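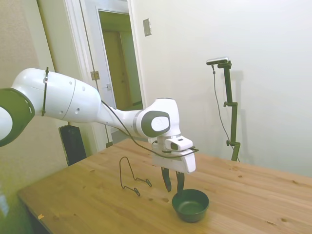 From the Bleachers: A Long Evening and a Good One at Sengar Field

Well, if you left after the sixth inning on Tuesday to beat the traffic, I'm sorry, and I hope somebody called you from the parking lot. The Presamley Herons were down by four at that point and looked every bit of it. They had left runners at second and third in the fourth, they had run themselves out of the fifth on a stolen base try that I still don't understand, and the Josby side had a lefty on the mound who was throwing that slow curve for strikes whenever he felt like it. My neighbor in the third row had already folded up her blanket.

Then came the bottom of the seventh, which took so long that the snack window ran out of mustard and had to send over to the softball diamond for more. Two walks, a bunt that died on the grass in front of the plate, and all of a sudden the bases were full with nobody out and our leadoff man coming up. He fouled off pitch after pitch (I lost track, and so did the scorer, who had to ask the umpire) and finally lined one into the gap in right center. Three runs came in on that one swing, and he slid into third so hard that his cap ended up in the coaching box.

The tying run scored on a fly ball to left, nice and deep, no play at the plate. And that was how it stayed for a good while, with both bullpens settling in and the lights coming on and the moths coming with them.

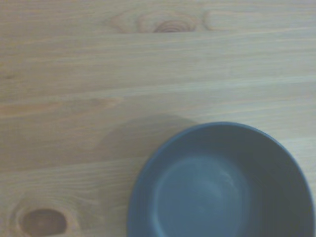

PRESAMLEY, July

For those who like the details, and I know from your letters that plenty of you do, the winning run came across in the bottom of the 11th. Our catcher, who had been hitless all night and had taken a foul tip off the shoulder in the second, opened with a ground ball up the middle that the shortstop got a glove on but couldn't hold. A wild pitch moved him to second, and I'll say it kindly, he isn't the fastest man on the club, so when the single dropped into shallow right we all held our breath watching him come around third. The throw was up the line by a step or two. He scored standing up, and the whole dugout met him before he could get his mask out of the way of his own feet.

Final score, Herons 8, Josby 7. The paid crowd was 746, which is a very nice number for a weeknight, and I'd guess a fair share of them were still there at the end, making noise enough for twice as many.

Manager Devendra Ahuja was in a fine mood afterward, as you can imagine, though he did want to talk about the baserunning before anybody had the chance to bring it up. "We gave away an out in the fifth and I told them so," he said. "But they kept taking pitches. You get a starter out of there in the sixth instead of the eighth and you have a different game."

He was pleased with the relievers, too, and so was I. The three of them held Josby without a run over the last five innings, and the only real trouble came in the tenth, when a leadoff double and a sacrifice put a man on third with one out. A strikeout on a high fastball took care of the first problem and a pop-up behind first base took care of the second. It was a lovely catch, with the first baseman leaning over the rail right beside the family section.

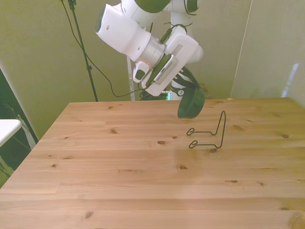 The other thing worth mentioning about that bullpen is how young it is. Two of those three pitchers were in college this spring, and the one who finished up didn't join us until the middle of June. He wears number 17, throws from way down at the side, and works so quickly that the batters kept stepping out just to slow him down. I think we'll see a lot more of him before the season is over, and he may well get a start when the schedule bunches up.

As for the standings, the win puts the Herons a game and a half behind Woslow, with those same Woslow fellows coming in for three games this weekend. They hit a lot of home runs and they know it, and the short porch in left won't do us any favors if the wind is blowing out. I would get there early for the Saturday game. The gates open at 5:30, and the first 50 kids through get a team cap.

A few small items before I let you go. The radio feed cut out during the ninth and tenth on Tuesday, and the station tells me the trouble was with a line at the ballpark and has been fixed. Parking on the creek side is closed until the new gravel goes down, so please use the school lot and walk over by the footbridge. And somebody left a very good pair of binoculars under the seats behind the home dugout. They're at the ticket window, and you'll need to tell the folks there what's scratched on the strap.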